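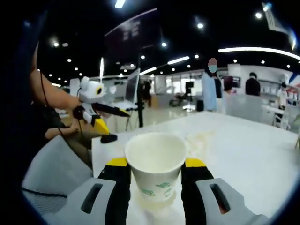 Slide 1. Paper cup between the two fingers of the hand-held gripper, as the camera on the tool sees it.

Speaker notes, "Grasping soft cups from hand-held demonstrations"
Tamsin Whitlock, for the September methods session

Start with the slide up and give people a few seconds with it. Say the title once. Thank Alcides Falcão for the slot.

Point to the yellow fingertips. Contact with the cup is what the talk is about, and the tips are the part of the picture the policy depends on most. Then point to the background. There are people standing, a monitor on a stand, ceiling lights, and reflections in the floor. All of that goes into the training data along with the cup.

The question we asked: if you collect grasping data by hand, in busy places, does a policy trained on it close on a paper cup without crushing it? Our earlier data came from one bench in the lab, with the same gray wall behind every cup. The policy did well at that bench and badly once we moved the bench.

SLIDE 2. Method

The operator holds the gripper and does the task. The camera is on the gripper, so the arm we test on later gets close to the same view. We record video, finger opening, and the pose of the tool. There is no force sensor in the hand-held unit. Say this early, because Odair was asked about it twice at the last talk.

We collected 2,255 demonstrations for the set we call Macedo. Each one is a single approach, grasp, lift, and set-down. Kelly Rezende wrote the collection protocol and Thaís Conceição did the filtering. Collection covered 11 places. I won't list them, the table is in the handout.

Filtering rules, read them out quickly:
Drop the clip if the tool pose is lost before contact.
Drop the clip if the fingertips are out of view at contact.
Keep the clip if somebody walks through the background.
Keep the clip if the cup slips and the operator recovers.

The last rule was argued over. Thaís wanted the slips out and I wanted them in. We trained it both ways, see slide 4.

SLIDE 3. What we mean by a soft grasp

Go slowly. People assume we are measuring force and we are not. We measure how far the rim goes out of round, from a second camera fixed above the test bench. A trial counts as a success if the cup is lifted, held, and put down upright, and the rim comes back to round after release. If the cup is lifted but stays creased, that is a failure in our count. Other papers would call it a success, so our numbers will look lower next to theirs.

Cups were tested empty and part full. A part-full cup is stiffer near the bottom and the good grasp height changes. Don't get into the physics here unless someone asks.

SLIDE 4. Results

Three policies. Serkus is the old one, trained on bench data only. Nomard is trained on Macedo with the slips removed. Kiltilell is trained on all of Macedo, slips included.

Walk across the bar chart left to right. Serkus is fine at its home bench and falls off everywhere else. Nomard holds up in new rooms. Kiltilell does about as well as Nomard on empty cups and better on part-full ones. The gap comes from regrasping. When the first close is too high, Kiltilell opens a little, drops down, and closes again. Nomard mostly keeps squeezing.

Play the regrasp clip here. It runs 27 seconds. Don't talk over it.

If the clip does not load, go to the backup slide with the stills and keep moving.

SLIDE 5. Limits

One gripper shape. We have not tried other fingers.
Paper cups only. Thin plastic cups fail often, and the policy closes on them as if they were paper.
Strong reflections still cause trouble. On a glossy surface the approach sometimes stops short.
All operators had practice before we kept their data. We don't know how the method does with people who are new to the tool.
The rim measure needs a clear view from above, so it doesn't work with lids.

SLIDE 6. Next

Odair Marinho is adding a cheap contact sensor behind the fingertips on the test arm. The hand-held tool stays as it is for now. Kelly is rewriting the protocol so the operator varies grasp height on purpose, which should give us more regrasps without waiting for accidents.

Leave time for questions. Likely ones:

Why not teleoperate the arm? Slower for us, and harder to carry between places. We did not run a matched comparison, so don't claim one.

Do people in the background hurt? We trained once with those clips left out. Results in new rooms got worse. It was a single training run, say so.

Is the data available? The filtered set will be, once faces are blurred. Thaís is handling that, send requests to her.

How much data is enough? The curve is still rising at the full set for part-full cups. For empty cups it flattens well before that. The plot is on backup slide 2.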